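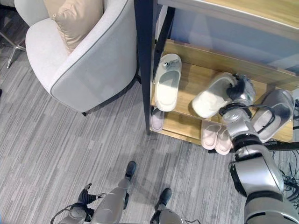 Slipper task, right hand on the strap, upper shelf.

Teleop slipper rack – how we run a demo session

Quick writeup because three people asked me this week and I keep typing the same email. This is for the full body setup with the head camera. If you're on the tabletop arm, most of the hand stuff still applies, skip the stance part.

Last edited 2019-10-10. Solange Guerra did the glove calibration section, rest is me, blame me.

Before you start

Boot the arm controller first, then Zirano (our teleop client), then gloves. Wrong order and the left hand comes up mirrored. You'll know.

E-stop in reach of the spotter. Not the operator, the operator has a headset on.

Check the wrist cables. Both sides. Turn each wrist slowly through its range and watch the loop. If it pulls tight, give it more slack now, not in the middle of a take.

Stance

Walk it up to the rack and stop facing the gap between the armchair and the shelves. Closer than you think. Too far back and the shoulder runs out before the hand gets over the upper shelf, then the operator leans, then the robot leans, then you're resetting.

Lock the legs once you like it. Look down through the head camera, feet should both be flat on the carpet. Left arm stays low and relaxed, hand a little open. Don't park it on the chair – the piping catches fingers.

Glove calibration (Solange)

Flat hand, fist, pinch. Hold each one for 4 seconds. Redo it if you take the gloves off, even for a minute. If the pinch feels late on the robot side, it's nearly always the thumb sensor, so reseat that before you go changing gains.

The grab

Go for the strap. The sole is slick to the fingers and too wide, and you end up pushing the slipper into the wall. Strap, near the opening where the heel goes in.

Come in from above and a bit in front. Slow down for the last hand's width. Fingers around the strap, close till you see the fabric give, stop. More squeeze doesnt help.

Then tip one end up first. Pause. If it stays in the fingers, go ahead and lift. If it slides, open, back off, try again, and keep recording. We want the retries, Hukusska trains on them fine as long as they're labeled.

Watch the forearm on the way out. Everyone looks at the hand and bumps the slippers below.

Placing

Lower till the sole touches, then open. Don't drop it. Toe direction matters for the pair tasks, doesn't matter for single pick, check your task card.

Slippers hanging over the shelf lip are OK as a start position. Leave them. Mixed up starts are good, straight ones every time gave us a policy that only worked on straight ones.

Recording

Pedal down to start, pedal down to stop. Say the label out loud right after – "good", "retry", "trash". Spotter types it in.

Four good takes, then move things around and swap operators if you've got two. Arms get tired and the takes get jerky before you notice it.

We had 671 takes on this task at the end of September. Plenty of the early ones are junk, mostly mine, mostly from going too fast.

Common problems

Fingers close but the slipper stays put: you're pinching air in front of the strap. Depth is hard in the headset. Move your head a little side to side before closing.

Hand shakes near the shelf: smoothing is off in Zirano. Turn it on, restart teh client.

View drifts left: recenter, then redo your stance check.

Take won't save: disk. It's always the disk. Move old sessions to Dalgleish (the big server) and delete local.

Shutting down

Hand clear of the shelf, arm down, then stop the client, then controller. Gloves on the charger please.

Two-handed version of this when I get to it.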